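Give the small countries a proper seat

Posted 10 March 2021

Every few years somebody gives a speech about reforming the big international bodies. Everyone claps. Then nothing. I've been reading these speeches since I was a student and I could write one in my sleep.

My gripe is smaller than the Security Council, and I think more fixable. It's the trade and fisheries panels, the standards meetings, the dull ones. That's where the rules get written that decide whether a family in Plultham can sell what it catches. And the small states mostly aren't in the room. They're invited, sure. They get a name card. But a delegation of two can't cover 33 working groups, and the big players know it.

Lorna MacLeish put it well in her Coetzee lecture last September. An invitation, she said, is cheap if you can't afford the airfare. She'd gone through the attendance sheets for one round of talks – 641 sessions – and found whole regions missing from most of them. Not boycotting. Just not there.

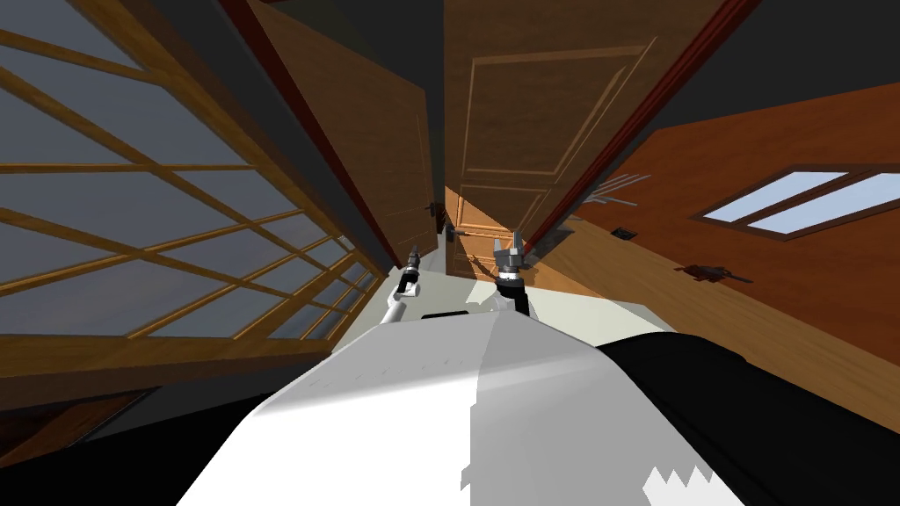
Money is the first excuse you hear. A travel fund would cost next to nothing beside what gets spent on the summit dinners, and it's been proposed 5 times that I know of. Second excuse is that remote access will fix it. Well, partly. Dialling in at 3 am from the other side of the world isn't the same as the corridor chat where the deal gets done. You can have a place in the building and still be like that robot, one hand spread open toward a doorway that's still ahead of it. Reaching isn't attending. And the people who are already inside have no great reason to come out and help.

Third excuse, and this one realy annoys me, is expertise. Small countries supposedly don't have the specialists. Rubbish. The Dokeck submission on net sizes was the best paper of the whole round, written by a team you could fit in a ute. It ran rings around documents with ten times the staff behind them. It was noted with thanks. Then filed.

The Cleleo draft at least tries. It would rotate the chair, pay for travel and put a cap on how many sessions can run at once. That last bit matters most and gets talked about least. Fewer meetings at the same time means a small team can be at the ones that count. Simple as that. The draft got around 3,687 public comments, most of them in favour, and our own government's response was a page and a half of nothing much.
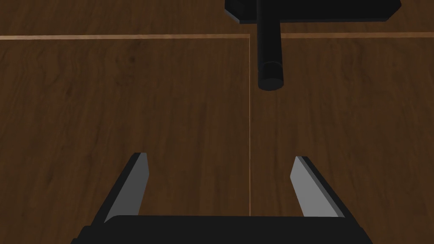

What Canberra should do

Back the draft. Openly, and before the next round, not after the numbers are in. We like to call ourselves a good neighbour in the region, so behave like one when theres a vote on.

Put some money in the travel fund first and let the others be embarassed into following. Share our briefing papers with the smaller delegations. Give up a turn at the chair if it comes to that – we've had plenty.

None of this needs a new treaty. The draft is sitting there, and the minister has until September to sign on.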